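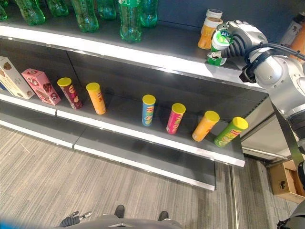 Whale ankles, part two

21 March 2023

I finally made it back to the Huvdale museum, and this time I had the whole day. If you read my post in December you'll remember I got as far as the whale hall with twenty minutes left before closing and had to practically jog past the best stuff. This time I walked straight past the dinosaurs (sorry, dinosaurs) and got to the whales while the lights were still warming up.

It's 80 miles each way for me and I would do it again tomorrow.

I want to talk about ankles. I know I said that last time too, but I didn't really understand what I was looking at then, and now I think I do, or at least I understand enough to be very annoying about it at dinner.

There's a bone in your ankle called the astragalus, or talus if you're talking about people. It sits right under the shin bone. In most mammals it has one rounded, pulley-shaped end, up at the top where the leg meets it. In the even-toed hoofed mammals, so pigs and deer and camels and cows and hippos, it has a pulley at both ends. Double pulley! It's such a distinctive shape that you can pick one up out of a tray of junk and know which group it came from. People have used sheep astragali as dice for thousands of years, so it's possible you've seen one without knowing it had anything to do with evolution.

For a long time there was a real disagreement about where whales came from. A lot of the fossil people looked at teeth and favored a group of extinct meat eaters called mesonychids, which had triangular cheek teeth that looked a lot like those of early whales. The DNA people kept getting hippos. Every time they ran it with more genes, hippos again. These weren't cranks on either side. They had different evidence and it pointed in different directions.

Then in 2001 two teams published early whales from Pakistan with their ankles preserved. And the ankles had double pulleys. Early whales, animals with whale ears and whale skulls, were walking around on the ankles of a hoofed mammal.

I get goosebumps typing that. The mesonychid idea was a perfectly good idea and it made a prediction about what kind of ankle you should find, and the ankle that came out of the rock was the other one. Most people who had backed the teeth looked at the new bones and changed their minds, some of them in print. The teeth turned out to be a case of convergence, similar shapes showing up separately.

The Huvdale has casts of both kinds of ankle laid side by side in a drawer you can pull out yourself. It's a low drawer and it sticks. I pulled it out, knelt on the floor, and stayed there for a while. There's also a modern pig's astragalus glued to a block so you can run your thumb over both ends, and I really recommend doing this with your eyes closed. The little valley at each end is deeper than it looks through glass.

The other star is the ear. Whales have a thick, dense lip of bone on the inner side of the shell that surrounds the middle ear. It's called the involucrum (say it out loud, it's a great word). Pakicetus has it, and Pakicetus looks like a long-snouted dog standing in a creek. If you only had the legs you would never in a million years say whale. With the ear, you can't really call it anything else. There's a related animal called Indohyus, a little deer-looking thing about the size of a raccoon, which has the thickened ear bone too and isn't usually counted as a whale at all, so the feature seems to go back a step further than the animals we give the name to.

Which brings me to the label I didn't love. The wall panel in the whale hall still shows the sequence as a straight parade, left to right, Pakicetus to Ambulocetus to Rodhocetus to Basilosaurus to a modern whale, each one marching off after the last. I grew up on that picture and I have a soft spot for it! But it makes it look like each animal is the parent of the next one, and that isn't the claim. We don't know that any one of those fossils is a direct ancestor of anything alive. They're branches coming off near the line we're interested in, and each one shows us which features had already appeared by that point. I would love to see the panel redrawn as a tree. Same animals, same artist, just with forks.

I've been practicing on trees myself, with a free online course called Plesetero. It's very plain, mostly line drawings and short exercises, and it took me two tries to get through the unit on sister groups. The thing that finally clicked was rotating the branches. You can spin any fork on a tree like a mobile over a crib, and the tips come out in a totally different order, but the relationships are exactly the same. So reading across the tips from left to right tells you nothing! You have to trace down to where the lines meet. I had been reading them wrong for my entire adult life.

For bones I use Skallico, which lets you put two skulls next to each other on screen and turn them together. The free version has a good Basilosaurus and a pretty bad hippo. I spent an entire evening sliding the nostrils back and forth between an early whale and a dolphin. In the early ones they're up at the front of the snout where you'd expect them, then in later fossils they're partway back, and in a dolphin they're on top of the head. 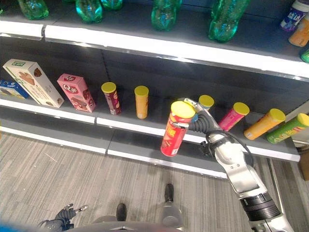

A reader wrote to me after the last post to say that she taught middle school science for years and that the whale fossils were the one unit where the kids argued with each other instead of with her. She would hand out drawings of the skulls with no names or dates, have each table put them in order, and only afterward give them the ages of the rocks. Some tables got the order wrong, she said, and those were usually the best discussions, since they had picked a feature like overall size and had to work out why it misled them.

I love that so much. I wish I'd been at one of those tables. We got a worksheet with the parade on it and we colored it in.

She also asked if Basilosaurus could have used its back legs for anything. I looked this up properly when I got home. The legs are tiny, on an animal that could reach fifty feet or more, and they weren't holding it up on land. But they have knees and ankles and toes, real joints with real muscle attachments. The suggestion I keep running into is that they worked as some kind of grip during mating. It's hard to test and I'd call it a maybe.

A few practical notes if you're going. The whale hall is on the upper floor at the back, past the minerals. The study room next to it has 1062 specimens in the open drawers according to the sign, and you're allowed to sketch but they ask you to use pencil. The cafe closes early. Parking on the Oral Street side is cheaper and there's a shady stretch by the wall.

I came home with 458 photos, most of them of the same drawer from slightly different angles, and I'm still sorting them. The ear bones came out too dark, so I may have to go back with a small flashlight if the front desk says that's okay.

Next up is snake hips. Some fossil snakes have little back legs, pythons still have the spurs, and I've just started reading about Najash, which has a proper sacrum. If you know a good book on snake fossils that doesn't assume I already know all the skull bones, please leave it in the comments!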